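Flondside packing cell back in use after gripper work

The sandwich cell at Kirnach's Flondside site is running again following a refit of its two-finger gripper. Hudec, which looks after the cell under a service contract, replaced both finger pads in October and reset the closing force. The pads had worn unevenly after 769 hours - well past the 300 at which they should be checked.

Test picks are being made with single wrapped wedges placed in a round woven basket, a harder target than the flat trays used before because the sides slope.
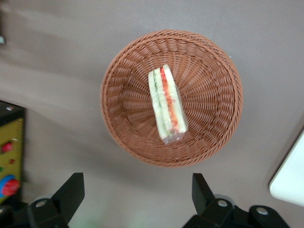
Grandport, which runs two cells of the same type, said in reply to the notice that its own pads had lasted longer once the closing speed was cut, and asked whether Flondside had tried the same. Hudec said it had not, but would do so at the next service.

The bracket bolts are now checked every 50 hours with the arm parked and the air supply off. Wrist camera alignment is checked at the same time. The full check takes 30 minutes.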